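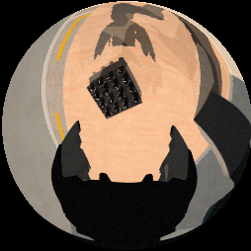

Laut Perrine Picard lief die Wand im großen Schulungsraum nach der Einweisung ohne Nacharbeit, nur die Parktasche hätte sie im Nachhinein tiefer geplant. Beim ersten Belegungsplan sei der Platz für das Ausgleichselement nicht berücksichtigt worden, die Tür der Tasche musste daher versetzt werden.

Skirkmont
Mobile Trennwand für Schulungs- und Seminarräume
Hersteller: Murnach

Anwendungsbereich

Skirkmont ist eine einzeln verfahrbare Elementwand mit oberer Aufhängung. Sie teilt Lehrsäle, Besprechungszonen und Vortragsräume in akustisch getrennte Bereiche. Eine Bodenschiene ist nicht erforderlich, der Bodenbelag läuft unter der Wand durch. Für Außenwände, Nassräume und Räume mit dauerhaft hoher Luftfeuchte ist das System nicht vorgesehen. Soll die Wand Teil eines Brandabschnitts sein, ist die Ausführung Skirkmont F anzufragen, die hier nicht beschrieben wird.

Aufbau der Elemente

Jedes Element besteht aus einem geschweißten Stahlrahmen mit umlaufendem Aluminiumprofil und beidseitig eingehängten Deckplatten. Die Deckplatten sind vom Rahmen entkoppelt und lassen sich einzeln tauschen, ohne das Element aus der Schiene zu nehmen. Der Hohlraum ist mit Mineralwolle gefüllt, bei der schweren Ausführung kommt eine Beschwerungslage hinzu. Die senkrechten Stöße greifen mit Nut und Feder ineinander, Magnetbänder im Profil halten die Elemente beim Schließen in der Flucht.

Nach oben und unten dichten ausfahrbare Leisten ab. Sie werden über ein Scherengetriebe mit Handkurbel betätigt, auf Wunsch elektromechanisch. Der Anpressdruck ist werkseitig eingestellt und kann an der Stirnseite nachreguliert werden. Das letzte Element enthält ein Teleskopteil, das den Restspalt zum Wandanschluss schließt.

Technische Angaben

Elementbreite Standard: 940 mm
Elementgewicht maximal: 368 kg
Laufwagen je Element: 2
Ausführungen: 3 (leicht, mittel, schwer)
Bedienung der Dichtleisten: Handkurbel oder elektromechanisch
Aufhängung: Aluminium-Laufschiene an bauseitiger Unterkonstruktion
Führung am Boden: keine

Abweichende Elementbreiten werden objektbezogen gefertigt. Innerhalb einer Anlage sollten die Breiten gleich bleiben, ausgenommen Tür- und Ausgleichselement. Das angegebene Höchstgewicht gilt für die schwere Ausführung in voller Bauhöhe. Das Gewicht der jeweiligen Anlage steht im Lastblatt, das mit der Auftragszeichnung geliefert wird.

Schallschutz

Der Prüfwert der Wand wird im Labor ermittelt und auf Anfrage für die gewählte Ausführung mitgeteilt. Im eingebauten Zustand liegt der Wert niedriger. Maßgeblich sind die Nebenwege: abgehängte Decke, Hohlraumboden, Lüftungskanäle und durchlaufende Fassadenprofile. Oberhalb der Laufschiene ist deshalb eine Abschottung bis zur Rohdecke vorzusehen. Bei Hohlraumböden gilt dasselbe für den Bereich unter der Wandachse. Kabeltrassen, die beide Raumteile versorgen, sind im Schott abzudichten und für spätere Nachbelegung zugänglich zu halten.

In Räumen mit vertraulicher Nutzung reicht die Angabe eines Schalldämmmaßes für die Wand allein nicht aus. Murnach empfiehlt, die Sprachverständlichkeit im Nachbarraum gesondert bewerten zu lassen. Der Auftrag dafür geht an den Akustikplaner des Bauherrn und ist nicht Teil unserer Leistung.

Unterkonstruktion und Lasten

Die Laufschiene wird mit Gewindestangen an Stahlträger oder Betondecke abgehängt. Die Tragfähigkeit ist bauseits nachzuweisen. Zu beachten sind zwei Lastfälle: die geschlossene Wand mit gleichmäßig verteilter Last und das Paket in Parkstellung, bei dem alle Elemente auf kurzer Schienenlänge hängen. Der zweite Fall ist in der Regel maßgebend. Die Durchbiegung der Decke unter Verkehrslast darf den Hub der oberen Dichtleiste nicht aufbrauchen. Liegt der Nachweis bei Auftragserteilung nicht vor, verschiebt sich die Fertigungsfreigabe entsprechend.

Parkstellung

Die Elemente können quer oder parallel zur Wandachse geparkt werden. Querparken benötigt weniger Länge, aber eine tiefere Nische. Die Tiefe der Nische ergibt sich aus der größten Elementbreite zuzüglich Bewegungsraum und Türblatt. Das Ausgleichselement wird zuerst eingefahren und bleibt hinten stehen, sofern keine andere Reihenfolge vereinbart ist. Weichen und Kurvenstücke sind vormontiert; Abzweige unter spitzem Winkel sind nur bei der leichten Ausführung zulässig.

Oberflächen

Lieferbar sind Schichtstoff, Echtholzfurnier, Textilbespannung und magnetisch haftende Schreibflächen. Schreibflächen sind auf die mittlere und die schwere Ausführung beschränkt. Furnierte Elemente werden in fortlaufendem Furnierbild gefertigt, wenn dies bei der Bestellung angegeben ist - eine nachträgliche Sortierung auf der Baustelle ist nicht möglich. Sichtbare Profile werden standardmäßig natur eloxiert, pulverbeschichtete Profile gegen Aufpreis.

Türelement

Ein Durchgang ist als einflügelige Tür im Element verfügbar. Das Türblatt hat die gleiche Dicke wie die Wand und wird schwellenlos ausgeführt, eine absenkbare Bodendichtung gehört zum Lieferumfang. Panikbeschläge sind möglich. Ob der Durchgang als Rettungsweg angerechnet werden darf, entscheidet die zuständige Stelle vor Ort.

Steuerung

Elektromechanische Anlagen werden mit dem Steuergerät Gromon geliefert. Gromon fährt die Dichtleisten aus und ein und meldet die Stellung der Wand über potentialfreie Kontakte, etwa an Licht- oder Medientechnik. Das Verfahren der Elemente erfolgt weiterhin von Hand. Bei Stromausfall lassen sich die Leisten mit der Notkurbel lösen - sie liegt in der Nische und darf nicht entfernt werden.

Montage und Wartung

Die Montage erfolgt durch Murnach oder durch den Montagebetrieb Bakke. Vor Beginn müssen Estrich und Bodenbelag fertiggestellt und die Meterrisse angelegt sein. Für die Prüfung von Laufwagen, Getriebe und Dichtungen wird ein jährlicher Termin empfohlen. Die Laufflächen der Schiene sind trocken zu reinigen, Fett und Öl dürfen nicht aufgebracht werden. Schäden an den Magnetbändern gelten als Verschleiß.

Lieferumfang

Elemente mit Laufwagen, Laufschiene mit Abhängern, Wandanschlussprofile, Handkurbel, Bedienungsanleitung und Prüfbuch. Nicht enthalten: Unterkonstruktion, Deckenschott, Nischentür, Elektroanschluss.

Ansprechpartner

Technische Klärung und Lastblätter: Birger Westerberg
Ersatzteile und Wartungstermine: Ingvild Björklund

Stand der Angaben: Juni 2018. Technische Änderungen vorbehalten.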